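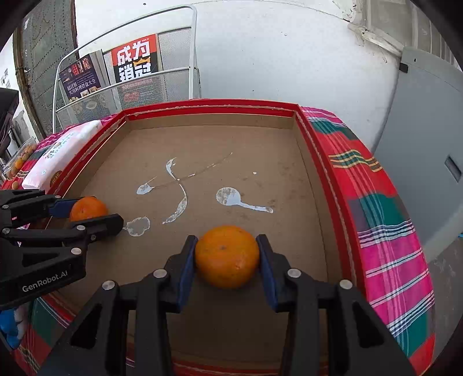
The Garnholm Shared Workshop required every member to register a project before work began, and the project registered by Thenmozhi Achari on 01/10/2020 was entered under the heading of domestic handling. Her stated purpose was to make a machine that could clear her father's kitchen table. The arm itself existed only as drawings, and the members were asked to approve the hand first. It was therefore agreed that the grippers would be tried by hand, on fruit, and that the shallow cardboard tray with the red rim would serve as the place of trial. A mandarin was to be held between the two blue pads, clear of the cardboard, and then inspected by a second member. Aravind Salian was appointed to inspect.

Mr Salian took the appointment seriously. He had worked for six years at Vodwood, where he tested hinges, and he held that a machine should be judged by what it left behind. He turned each mandarin under the lamp and wrote the word "sound" in the register, or else did not write it.

"The third has a mark," he said.

"It had the mark when I bought it," said Miss Achari.

"Then the mark should have been declared."

She declared it. A supplementary sheet was attached, and the trial resumed after an interval of 30 minutes, during which Mr Salian ate the third mandarin and recorded that he had done so.

The plums were a later addition. They had been proposed in a letter from Mr Arumugam, the longest-standing member, who considered citrus too forgiving and wished the workshop to be known for higher standards.

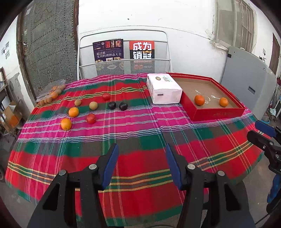 The table during the second stage of the trial, with the plums admitted.

Miss Achari had no objection to the plums, although she had slept badly on their account. She opened the jaws wide and held them over the cloth for some time.

"You may begin when you are ready," said Mr Salian.

"My father drops things now," she said. "I should have put that on the form."

Mr Salian looked at the form. There was a space for remarks, two lines deep, and it was blank. He uncapped his pen, considered the space – and passed the pen across the table to her.

She wrote for longer than two lines allowed. When she had finished he turned the page over, so that she might continue on the back.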